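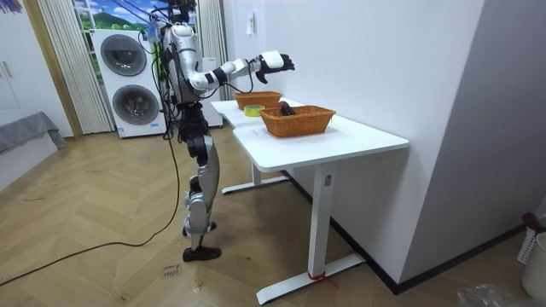 Two wicker baskets and a roll of yellow tape on a white desk.

Basket sorting is a household and office habit in which small loose items are divided between two or more open baskets, each given over to one kind of thing. It is most often used for fruit, snacks, mail and desk supplies. Supporters describe it as a storage method. Critics have asked whether it is a method at all, or just a name for putting things in baskets.

Background

The term was spread in Finland by the housewares seller Clander, whose February catalog offered matched wicker baskets under the name Ravimska. The catalog claimed that a sorted table "stays sorted." No source was given for this. A booklet by Iida Lappalainen, sold with the baskets, repeated the claim and added that users would save 141 hours a year, a figure she later said had been worked out from her own kitchen.

Practice

In the usual arrangement the baskets stand apart on a table, with a clear space between them where unsorted items are set down first. Each item is then moved to its basket. A label may be placed beside the basket or written straight onto the tabletop. Manuals tend to favor the second, saying that a paper label gets lost. They say less about what happens when the owner wants to move the basket, or to clean the table. 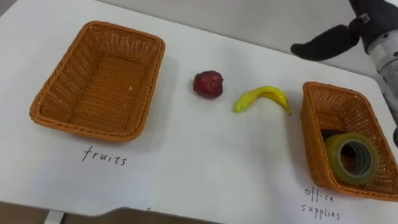
Fruit is the standard beginner's category. Apples and bananas are easy to tell apart from everything else on a desk, and this may explain why demonstrations of the habit tend to go so well. Harder cases, such as a charger that belongs to two devices, are seldom shown. Most guides send them to a "various" basket, which in many homes ends up the fullest.

Baskets

Wicker is the traditional choice. It is light and lets air reach the fruit, but crumbs collect in the weave and small objects such as paper clips can slip through. Sellers often state that wicker keeps fruit fresh longer than a bowl does. The evidence usually offered is a set of customer letters.
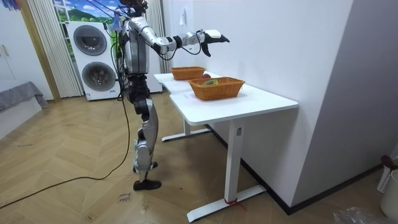

Height is another disputed point. The Eskola guide recommends a standing desk over a low table, on the grounds that people sort more carefully when they do not have to bend. Veikko Vainio, who reviewed the guide, found no comparison in it of any kind and noted that its authors also sold desks.

Reception

A reader survey by the home magazine Flikico drew 2198 replies, most of them favorable. The forms had been packed with new baskets, so people who had never bought one were not asked. Vainio wrote that he owned two baskets himself and liked them, and that he still could not find his keys.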